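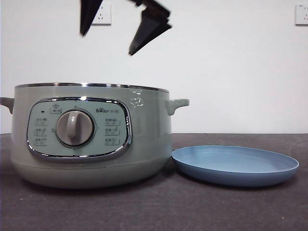 Figure 3. Open electric cooker and plastic plate on a dark tabletop, with two wall outlets behind.

4.2 Standby and keep-warm loads in small kitchens

Countertop cooking appliances are usually left out of household load surveys or grouped under "other plug loads." We recorded them separately. The sample covered 28 rental apartments in Dullholm, each fitted with plug-level meters on all kitchen circuits except the range and the refrigerator. Meters logged energy use at one-minute intervals. Electric cookers of the general type in Figure 3 were treated as one class regardless of capacity or controls.

After cleaning, the data set held 3,197 appliance sessions. A session begins when power rises above the standby threshold and ends when it stays below that threshold for 20 minutes. This rule follows Vasylenko and Hayes, who used it for electric kettles. It works less well for cookers with a keep-warm setting, where the heater cycles on and off and a single meal can be split into several sessions. We therefore merged any two sessions on the same outlet when the gap between them matched the cycling pattern of the appliance – a step that Žukauskas applied to space heaters with good results.

Of the merged and unmerged sessions together, 1,089 were assigned to electric cookers. Most were short and fell in the early evening. A smaller group ran overnight at low power and accounted for a large share of the energy used by the class. Tenants who reported using keep-warm "rarely" in the June interviews did not differ clearly from the others in metered use. The same mismatch between reported and measured habits appears in the Brornuritz survey, though that study relied on weekly diaries.

Two limits apply. Power strips shared by several appliances were metered as one load, and separating them depended on the tenant's own list of devices. Apartments with gas ranges were also overrepresented, so countertop use may be higher here than in all-electric buildings. Section 4.3 repeats the analysis with shared strips removed.

Corresponding author: Quyên Trịnh | © 2018 The authors | Back to top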